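Marsden Long-Spout Kettle, 9-cup, matt black
Sold by Stavley Kitchen Supply
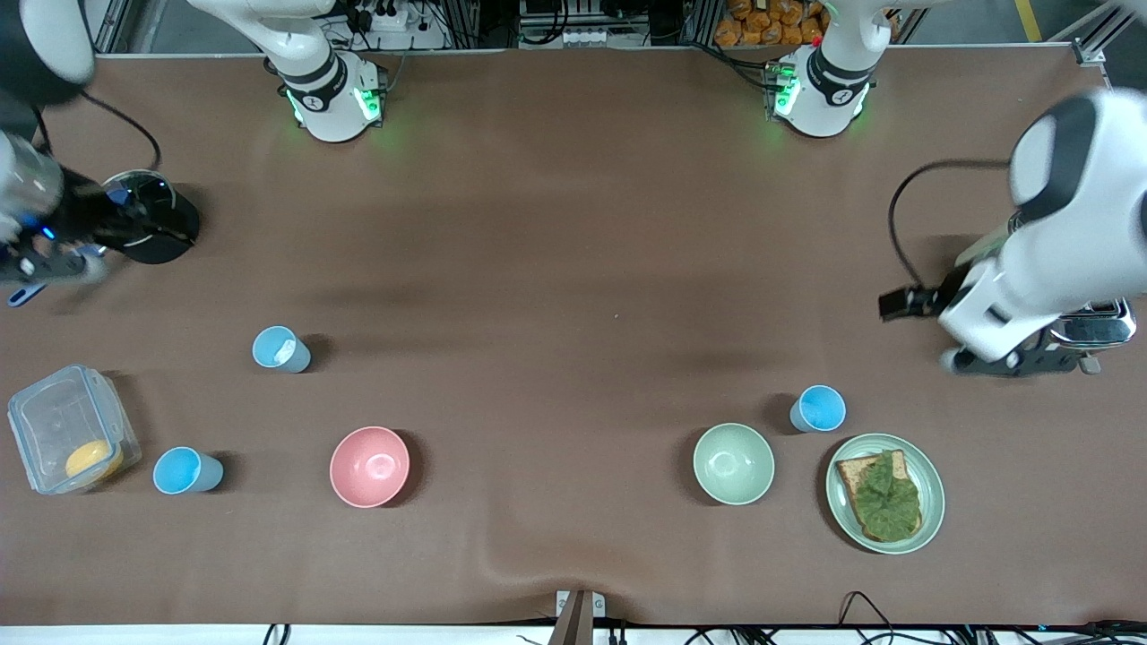 What the maker claims

Gundemar says the Marsden "changes the way you think about hot water". We have thought about hot water much as before. It is a stovetop kettle with a lid and a handle, and it should be judged on whether it boils, pours and lasts.

The box promises nine cups. Those are small cups. Fill it for ordinary mugs and you will be back at the tap sooner than the label suggests, and if you fill it to the very top it spits from the spout once it gets going.

"Drip-free pour" is also printed on the side of the box. Poured slowly, it drips a little. Poured at a normal speed it doesn't, and we can say the same of most kettles we stock at half the money.

What we can vouch for

The lid fits tightly and stays on when you tip the kettle. The handle keeps cool on an electric hob. On gas, turn the flame down so that it doesn't lick up the sides, or you'll want a cloth.

The black finish marks. Gundemar calls it scratch resistant, a phrase with no agreed meaning that we know of. Use a soft sponge and keep it out of the dishwasher, whatever the leaflet says.

We would not pay extra for the "limescale shield" version. We ran both on the same hard tap water through April and had to descale both.

Details

Hobs: gas, electric, ceramic. Not induction, despite what some other sellers put on their pages.
Whistle: none
Guarantee: 2 years, body only. The lid knob is not covered, so ask yourself which part is likely to come off first.
Spare knob: sold separately
Price: £84
Price with limescale shield: £105

Should you buy it?

If you like the look and already boil water on the hob, it will do the job. If you want a kettle that simply works, the Hurnden is plainer and cheaper, has a whistle, and comes with a knob that is covered by the guarantee.

Returns accepted unused and in the box. Delivery is charged at checkout.

Page last checked 23 April 2025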